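Ticket 426: Left arm drifts off block position after long runs
Project: Wavside (block layout task, student team)
Opened by: Renu Nigam
Assigned to: Abhishek Grewal
Status: Open, workaround in place
Priority: Medium

Summary
On the block layout task the left arm closes beside the block instead of over it once the session has been running for a while. The right arm does not show the fault. Same control build on both arms. Views from the bench attached.

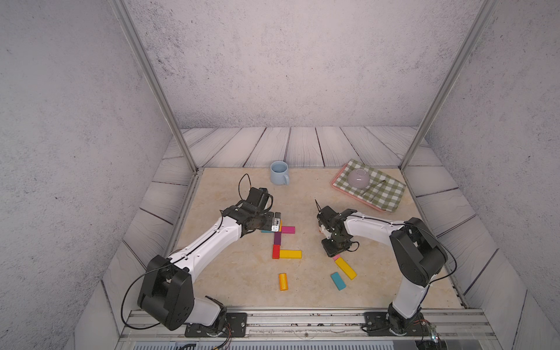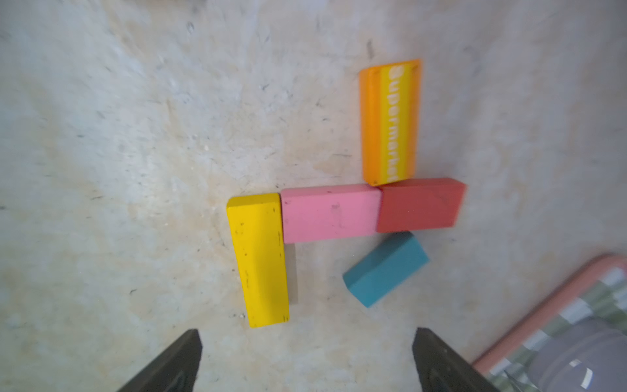 Fixed view of both arms over the blocks (first); wrist view with five blocks and the gripper fingers (second).

Steps to reproduce
1. Home both arms and load the standard layout file.
2. Start the layout task with the loop rate at 60 Hz.
3. Leave it running. The offset shows up by cycle 10 in most sessions.
4. Pause and read back the joint angles for the left arm.

Expected: commanded and reported wrist angles agree within tolerance.
Result: reported angle agrees, but the fingertips are off to one side of the target.

Log

Nigam: Swapped the left and right wrist camera streams in the config to rule out a labeling error. Fault stayed with the left arm. Restored the config.

Grewal: Checked the base plate bolts on the left side. All tight. Please run the task with vision off and fixed coordinates.

Nigam: Ran it with vision off. Same drift. Camera calibration is probably fine.

Grewal: Then it is mechanical or in the servo zero. Check the horn screw on the left wrist servo. The Brokau team had a horn slip on the spline and the encoder never reported it.

Nigam: Horn screw turned by hand. Removed, cleaned, refitted with thread lock. Let it cure overnight, re-zeroed the joint, saved the new offset.

Nigam: Ran again. Drift is smaller but still present near the far edge of the reach. Cable loop at the wrist may be pulling at full extension. Gave it more slack and lowered the speed limit to 500 in the left arm profile. No missed grasps since.

Grewal: Keep the lower limit for the Dondbridge meet. Do not copy the left profile to the right arm.

Remaining
- Replace left wrist horn. Part requested.
- Repeat the fixed-coordinate run with the old speed limit after the new horn is in.
- Add a fingertip check against a known point to the startup script (Nigam).

Last update: 12 June 2026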